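Open day at the Haddadin building, Brurkness
2019-09-02

The flyer promised "the kitchen of tomorrow" in Hall 2. I paid for parking, walked past 21 stands of brochures and found a white table with a toaster oven on it. Tomorrow looks a lot like my sister's first apartment.
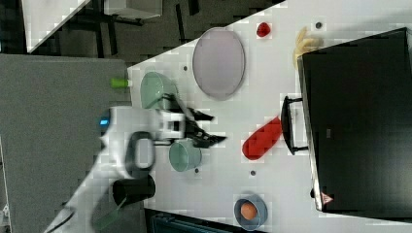
Black toaster oven, oval plate, banana. Hall 2.

Rondier, who put on the kitchen display, have gone for soft greens and a grayish lilac. Pleasant enough, and I would eat off that plate. But the strawberry looks like a toy, and I don't see how anyone judges cookware next to toy food – put a real onion in the pan and then we can talk.
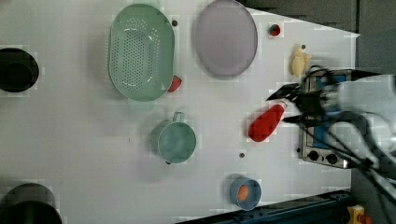

The green colander and saucepan, seen from above.

I did like the colander. It's oval, with a wide flat rim, and I asked the price. I was told to check the Tretedell catalog, which runs to 113 pages and has no index. 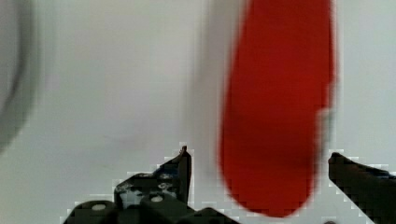
The sign at the door claimed 1000 visitors by lunch. I was there before lunch and had no trouble getting a seat in the cafe. Coffee was fine. They plan to do it again in October, and I'd want to see something cooked before I drove out a second time.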